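Reading a Residential Street
Course handout, session 4: kerbs, fronts and edges

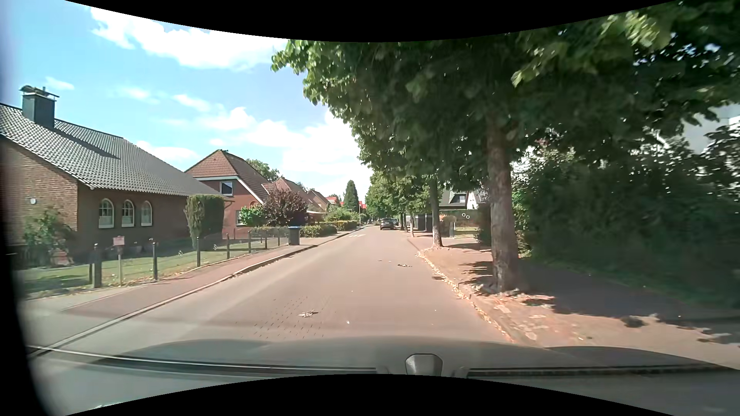

Why we start with the ordinary

Most textbooks on street design open with a famous square. I have my doubts about how much anyone learns from those. A plain housing street, with a paved road, a raised kerb and a pavement on either side, is a better test of whether the theory holds up. Much of it doesn't.

Claim 1: paving slows drivers

You will read that block or brick paving makes a road feel shared and so brings speeds down. Perhaps. The studies usually quoted changed the parking and the road width at the same time, so it is hard to say what did the work. Look at how straight the road is before you give the surface any credit. A raised kerb also tells drivers quite firmly which part is theirs.

Claim 2: low boundaries make friendly streets

The Sodon guide wants every front boundary kept low so that neighbours will talk. A lawn behind a low row of posts does leave the house open to view. A squared hedge that climbs nearly to the eaves does the opposite, and the two can stand side by side on the same street. If the guide were right we would expect to see friendliness change at the property line. I have yet to meet a resident who noticed.

Claim 3: variety in roofs gives character

Grey tiles next to reddish-brown ones, a long low house followed by one with an upper window under the roof – this may be character, or it may only be different builders. The Tredinow survey scored 13 streets for "character" using 2 assessors, and never says how they settled disagreements. Treat the scores with care.

Small things the plans leave out

Wheeled bins, signs on stakes, shrubs at the corner of a house. Plans rarely show them, yet a bin at the edge of the pavement matters a good deal to someone with a pushchair. Tree shade is also missing from most drawings, or put in as a neat green circle.

For next session

Walk 40 paces along a street you know and sketch one side only. Mark every change of boundary. Then read the Jornville chapter on front gardens, and note any sentence that gives an opinion as a finding. Bring the sketch even if it is poor.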